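Household Water and How We Use It
Notes for Week 5, Everyday Resources
Fatima Lekota, Homunbridge Community College

Welcome back, everyone, and thank you for the lovely pile of water diaries that landed on my desk after our last session. I've read every one of them (some of you write beautifully about dishwashers!) and I'll hand them back at the break. These notes cover what we'll get through tonight, plus a few bits I always run out of time for, so please keep them and scribble in the margins as you go.

Where we got to last time

We followed a litre of water from the Makhubela reservoir down through the treatment works at Rellville and into the street mains. You'll remember that most of the effort in that long trip goes into making the water fit to drink, and that we then use a good deal of it on things that don't need drinking water at all, like flushing the toilet and hosing the driveway. Hang on to that thought, as we'll be leaning on it all evening.

Reading a water bill

Bring out the sample bill from your folder, the one for the house on Briltano Street. The figure that catches everyone's eye is the total at the bottom, but I'd like you to start with the daily average, which on this bill is 312 litres. The household behind us on the same street used 861 litres a day over the same quarter. Before anybody gets cross with them, have a think about what you'd want to know first. How many people live there? Is there a vegetable garden, or a baby, or someone on home dialysis? Is there a leak under the lawn? A bill tells you how much went through the meter and very little about why, and I've seen whole classes talk themselves into a swimming pool that wasn't there.

Fixed charges are the other thing to look for. The service charge is the same whether you run the taps all day or go away for a month, so halving your use won't halve your bill. People find this very disappointing – I did too, the first summer I tried it.

Flow and time

The sum we'll use tonight is a simple one:

volume = flow rate x time

If a tap gives five litres a minute and you leave it going for 10 minutes, you've used 50 litres. The trouble is that hardly any of us know our own flow rate, and taps in the same house can be quite different from one another. To find yours, put a measuring jug under the tap, open it as far as you normally would (be truthful, please), and time how long it takes to reach the one litre line. Divide 60 by the number of seconds and you have litres per minute. Do it two or three times and take the average. Tip the water on a pot plant afterwards, or into the kettle if the jug was clean.

Low flow and high flow at the sink

A full flow is handy when you're filling a big pot, where the volume is fixed and all you're saving is your own patience. Rinsing is another matter. A small stream, aimed well and with the dish turned under it, will often do the job, and a bowl of rinse water will do it for a whole rack of cups. We'll talk about hot water separately next time, when the energy side comes in, and I promise there'll be fewer sums.

For next session

Measure the flow at your kitchen tap and your bathroom basin and write both down, with the time of day. Then read the handout on rainwater tanks as far as the section on first-flush diverters. If your numbers look odd, bring them anyway – odd numbers give us the best conversations. Diaries for the second half of the unit are due on 11th November, and I'm in the staff room for half an hour before class if you'd like a hand with yours. 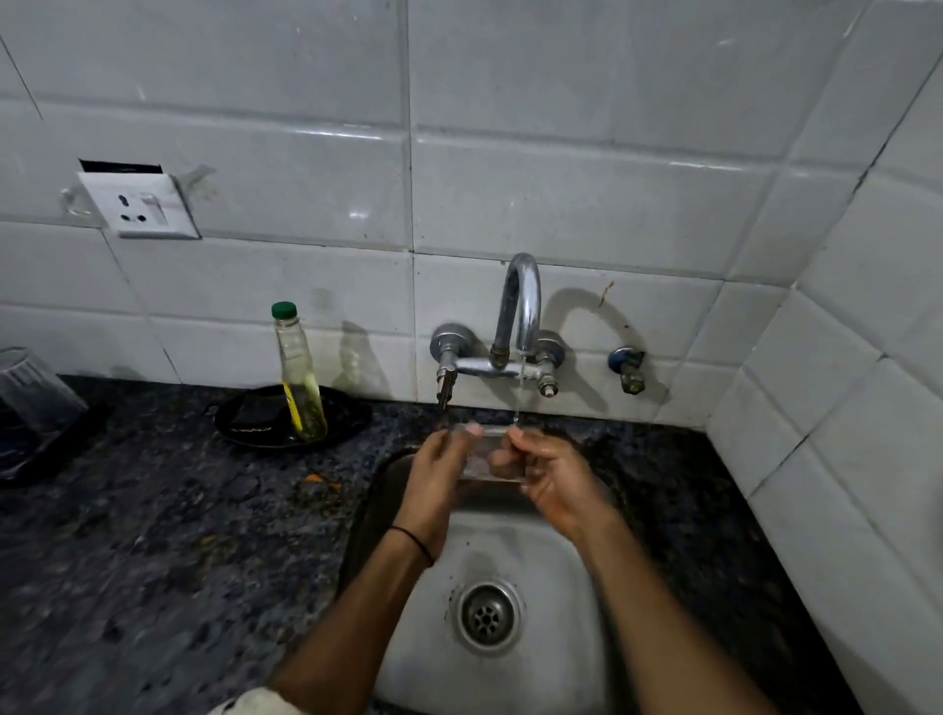
Rinsing a small clear container under a thin stream at the kitchen sink.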